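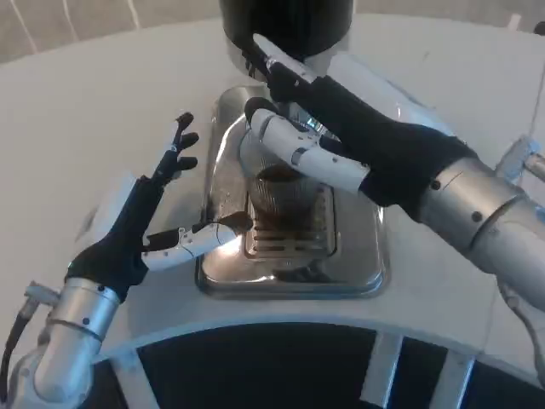
The Panenia Heritage Society met in May in the upper room of the Hegyi House to settle the arrangements for this year's Midsummer observance. The meeting was called to order at 6:00 p.m. with a quorum present. Members were reminded that the evening keeps its traditional order: the blessing of the herbs, the procession to the river, the lighting of the bonfire, and the shared table. The coffee course at the close of the shared table will again be served in glass cups, set straight under the machine and carried out black, with sugar offered separately.

Posted in May by the Recording Office, Panenia Heritage Society
16 shares | 3 comments

1. Minutes of the previous meeting

The minutes of the previous meeting were approved with one correction. Under the report on the spring wreath workshop, "Dekness Lane" should read "Dekness Hall."

2. The bonfire

The chair reported that the town has renewed the permit for an open fire on the river meadow. The permit requires that the fire be lit no earlier than sunset and that it be fully out by 1:00 a.m. The fire marshal has asked for a wider clear space on the side facing the footbridge. It was agreed that the rope line will be moved back by 6 feet and that the old benches will not be used on that side.

A question was raised about the custom of jumping over the embers. Several members spoke in favor of keeping it, noting that it is the part of the night most families remember. Others were concerned about insurance. After discussion, it was moved and seconded that jumping be allowed for adults only, at the small fire, under the supervision of the stewards. The motion carried, with three members opposed.

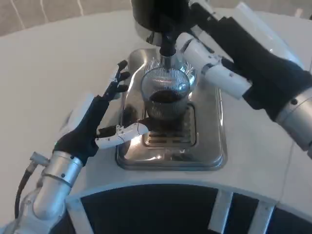
The chair added that the wording of the permit does not distinguish between the main fire and the small one, and that both must therefore be attended until they are out. The stewards' schedule will be changed to show this.

3. Herbs and wreaths

St. John's wort, yarrow, and mugwort will be gathered the morning before the observance. The owners of the Mulemex nursery have offered to supply ferns and oxeye daisies at no charge – the Society accepted with thanks. Members are asked not to pick from the churchyard bank, where mowing was delayed this year so that the wildflowers could set seed.

Wreaths for the river are to be made from plant material only. Wire, plastic ribbon, and glitter will not be accepted at the landing. Candles may be fixed to a bark base, as in earlier years.

4. Procession route

The usual route along Mill Street is closed for sewer work. Two other routes were considered. The first, by way of the school, is shorter but includes a flight of steps. The second passes Dekness Hall and is level throughout. The second route was adopted. The singers will wait at the Hall and join the procession there, and the opening verse will be sung in both languages.

5. The shared table

Households are asked to bring one savory dish or one baked item, labeled with the main ingredients. New potatoes with dill, curd cheese, and the braided loaf will be provided by the Society. At last year's table 153 places were laid, and the same number will be laid this year. Late arrivals will be seated as places become free.
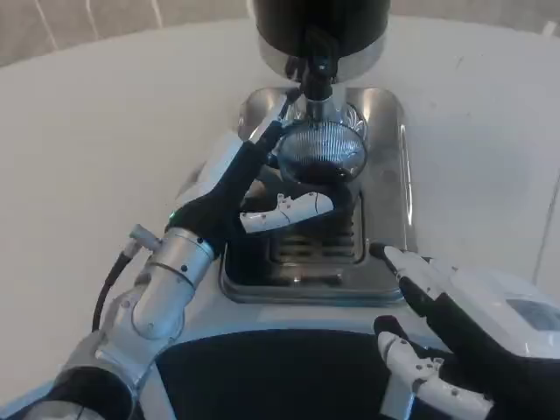 Ground coffee in the basket beneath the spout.

The proposal to move the table indoors in case of rain was discussed at length. The Hegyi House cannot hold the full number at one sitting. It was agreed that in bad weather the meal will be served in two sittings, families with small children first – the bonfire and river landing would then be put off to the following evening.

6. Other business

The Society's banner needs a new pole and fringe. Estimates will be brought to the next meeting.

A request to sell printed song sheets was declined. Song sheets will remain free of charge, with a donation box at the Hall.

The meeting was adjourned at 8:40 p.m.

Search the minutes archive
Enter keyword Go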